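Making Comics, Week 5: Page Turns, Gutters and Where the Eye Goes
Notes from Thursday, July 17, 2025

Okay, so a few of you asked me to type these up properly after last week's handout (which was mostly arrows, I admit it). I've put them in the order we talked about things, apart from the lettering stuff, which I've moved to the end so it isn't in the way.

First, a quick recap. A comic page gets read twice. There's the glance, when the whole page hits you at once, and then there's the actual reading, panel by panel. Prose doesn't have this problem! A novelist can hide the murderer in the last sentence of a page and be pretty sure you won't see it first. You can't do that. If your big reveal is in the bottom right corner of a right-hand page, your reader has already seen it out of the corner of one eye while they were still on panel one.

So you put the reveal on the other side of a page turn. In a printed comic that means the first panel of a left-hand page, which in nearly every book is an even-numbered one. Get in the habit of numbering your thumbnails and drawing them as facing pairs, two and three together, four and five together, and so on. Page one sits by itself on the right. I know this sounds like bookkeeping, but I lost a whole weekend once to a sixteen-page mini where I'd cut one page from the opening and every single surprise after it had slid over to the wrong side. Sixteen pages, five surprises, all of them spoiled.

The one we looked at in class was "Fenport," the harbor story in the course reader. Go back to pages 6 through 9. On 7, the last panel is Amari with her hand on the boathouse door, and she's looking back over her shoulder at us, more or less. It's small and quiet and there's no dialogue. Turn the page and there's Morris, full height, three tiers deep, already talking. I love that he's already talking! His balloon starts in the middle of a sentence, so you feel like you've walked in late, exactly as Amari has. Now try imagining it with the door panel made big and dramatic. You'd be braced for it, and the next page would have to work twice as hard.

Gutters next. The gap between two panels is where the reader does your job for you, and how much of the job you leave them is up to you. Some gaps ask for almost nothing (a hand reaches, a hand holds a cup). Some ask for a lot (a woman at a bus stop, then an empty chair in a kitchen). Neither kind is better. What goes wrong is when a page has six easy gaps and then one enormous one with no warning, because people read straight over it and get lost two panels later, and then they blame themselves and put the book down.

A test I like: cover the dialogue with strips of paper and hand the page to someone who hasn't seen it. Ask them to tell you the story out loud. Don't help. Wherever they slow down, put a pencil tick in the gutter. When I did this with my own pages last August I got eleven ticks on a four-page scene, which was humbling, and nine of them were fixed by turning a character around so they faced the way we were reading. 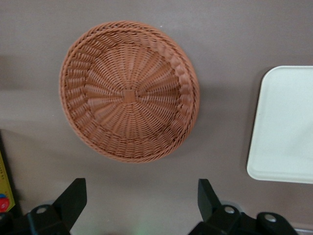 Dorottya Rácz doesn't buy the part about facing the way we read, and said so at some length: a character who faces left is pushing against the page, and if the scene is an argument, or somebody going home when they don't want to, then that push is the best thing you've got and it would be silly to iron it out. Fair enough, and I've changed my slide. Face them right when you want the reader to move along, and face them left when you want drag. Just know which one you're doing.

Etenesh Lencho then asked about scrolling comics, where there's no page turn at all. Your tool there is distance. A long stretch of blank space before a panel works a lot like a turn, and you can make it as long as you like. The two things I'd watch out for are that a phone shows a bit of the next panel before the reader is finished with this one, and that blank space stops meaning anything if you use it everywhere. Pick one or two spots per episode and be stingy about the rest.

Lettering, quickly. Place your balloons before you ink. Please! Rough them in at thumbnail stage, at the real size, with the real words. Your balloons make a path down the page and the eye will follow that path whether or not it passes anything worth looking at, so hang it on the faces and hands you care about. First speaker goes upper left. If the second speaker is standing on the left, swap them or split the panel. Long tails that cross each other look like spaghetti, and I will circle them in red.

Word counts: I try to stay under 20 words in a balloon. That's a house rule for this course and you can break it once, for a character who talks too much, like old Gadik in the reader.

For next week:

Thumbnail a four-page scene with exactly one page turn reveal. Stick figures are fine.
Run the covered-dialogue test on it with one person and bring me the ticked copy, not a clean one.
Read the first chapter of the Sioned Mathias packet, and look at what she does with silent panels at the end of a tier.
Elis and Dilwyn, you still owe me week 4 (the nine-panel grid).

Bring a soft pencil and some tracing paper. We'll be redrawing each other's layouts, so leave your nice originals at home.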